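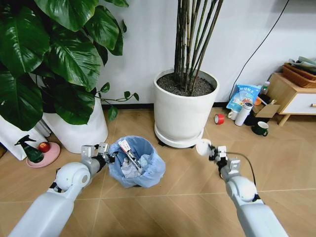 Wastebasket with a light blue liner, on a tiled floor.

From: Radomir Stoyanova
To: Listhorpe patient research list
Date: 27 Jan 2022
Subject: Re: Stomo trial, second group of patients

Khurram Sial wrote:

> I was in the first group at Birncombe and finished my last visit in
> November. My sister has now been told she may be suitable for the
> second group. She has had her stoma for just under a year. Can anyone
> tell me whether the visits are the same as ours were, and whether
> she would have to stop her loperamide first? The leaflet she was
> sent still has the old phone number on it. Also, has anybody heard
> when we get the results from our group?
>
> Khurram

Khurram,

I can answer most of this. I spoke to Hicham Saber in the trial office yesterday and he was happy for me to pass it on to the list.

The second group is larger than ours. They want 128 people, against 84 in the first group, and they are taking people from Listhorpe as well as Birncombe. Anyone who has had an ileostomy for at least six months can be considered, so your sister should be all right on that count. Colostomy patients are still not included. There may be a separate study for them but it has no funding yet.

The visits have changed. We had a visit every fortnight to begin with, and quite a few people complained about the travelling. The new plan is a first visit in person, then phone calls, then a visit at the halfway point and one at the end. The whole thing lasts 12 weeks. Blood samples are taken at the three visits only. The output diary is still on paper. I did ask.

On loperamide, she should not stop it or change the dose on her own. Our group had to come off it for the first week, but Hicham says that has been dropped and people now stay on whatever they normally take, as long as the dose has been steady for a month. She should bring the box with her – the nurse will want to copy the strength from it. If she takes codeine as well, she needs to mention it when they ring her, as that one may rule her out.

It is still a blinded trial. Half will get the Stomo powder and half will get the dummy powder, and she will not be told which until the study closes. Both are mixed with water and taken before meals. I thought mine tasted of chalk, but Wael Ouali was in the same group and did not mind his at all, so that tells you nothing.

As for our own results, 79 of the 84 completed. The other five left for different reasons, and their figures will be used up to the point where they stopped. The analysis is being done by Tarek Lahlou's team and they have not finished checking the kidney function results. We will each get a letter before anything is published. Hicham would not give me a date for it and I did not press him.

The leaflet with the old number should have been withdrawn. The office moved to the Abou Zeid wing before Christmas, second floor, past the dialysis waiting room, and the old line just rings out. The new number is on the back of the appointment letter. If your sister hasn't had a letter, the stoma nurses at Birncombe can put her through.

Two smaller things. Travel costs are now paid by bank transfer and not in cash on the day, so she will need her account details at the first visit. And parking by the Abou Zeid entrance is permit only, use the main car park and allow ten minutes to walk round.

If anyone else on the list has been invited to the second group and has questions, send them to me by the end of the week and I will put them to Hicham together.

Regards,
Radomir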